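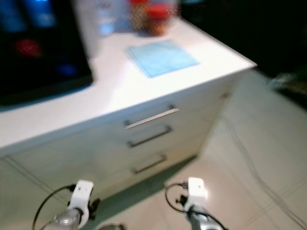

Section 4. Setting up the kitchen demo for open day

For Vostham floor staff. Read sections 1 to 3 first (charging, network, home pose). Last changed 24 January 2019 by Javiera Retamal. Older printouts, bin them, the step order was wrong.

4.1 Before doors open

1. Power on at the wall, then the base. Wait for the arm self-check. Takes about 8 minutes on a cold start, less if it was on overnight.

2. Check both gripper cables. Each one needs a free loop at the wrist, enough slack for a full turn. If a loop is tight, stop and re-route. Do not tape it to the housing.

3. Wipe the countertop. White gloss shows every fingerprint and the front rows will be close.

4. Put out the blue cloth, flat, square to the counter edge. Middle of the counter, clear of the black glass. Smooth it by hand, corners down.

5. Load the routine called KULEVSKA 2. Not KULEVSKA 1, that one is for the old table height and the arms come in too low.

6. Run it once at 40 percent speed with nobody inside the line. Watch the drawer approach. Grippers should come level with the top handle before closing.

7. Fix any floor cable with matting before visitors come in. Check again after lunch, the matting creeps.

CAUTION: Do not lean on the counter while the arms are live. The base does not know you are there.

NOTE: If the self-check hangs, power off, count to ten, try again. Twice max. After that call the Benítez desk, number is inside the cabinet by the fuse box.

4.2 Running the demonstration

Groups of 24 at most. Bigger group, split it and send half to the Vurkton bench first.

1. Stand on the side away from the drawers, stop button in hand. In hand, not in a pocket.

2. Say hello, say where the line is, ask people to keep bags behind it.

3. Press start. First move is the cloth: pick, fold, set down. Talk while it runs. People like to know the arms are using the head camera and not a fixed path, so mention that early.

4. Second move is the top drawer. Open, pause, close. The middle and bottom drawers are not in the routine. If somebody asks for them say no, we haven't tuned the reach.

5. Let it return to home pose before taking questions. Arms will twitch a little when they settle, that is normal and someone allways asks.

6. Reset the cloth by hand. Only with the status light on hold.

CAUTION: The head view smears when the base is turning. Don't start a pick untill the base has stopped. The routine waits by itself, manual mode does not.

NOTE: Glare on the glossy surfaces can throw off the cloth detection. Missed pick twice in a row, dim the overhead row nearest the counter and retry. Still missing, skip to the drawer and carry on talking.

4.3 If something goes wrong

Gripper closes on nothing: let it finish, it will back off and retry once.

Gripper stuck on handle: stop button, release from the tablet, then hand-guide the arm back. Never pull the drawer against it.

Visitor over the line: stop button. Every time, even for a shoe.

Tablet drops off the network: the arms hold position. Rejoin, press resume, wait for the tone.

4.4 Closing down

1. Home pose, hold, then off at the base. Wall switch last.

2. Cloth in the wash bag. Fresh one for the morning.

3. Fill in the run sheet, including aborted runs. The April sheets had gaps and we coudn't tell which fault came first.

4. Grippers open when parked. Spare finger pads are listed in section 8.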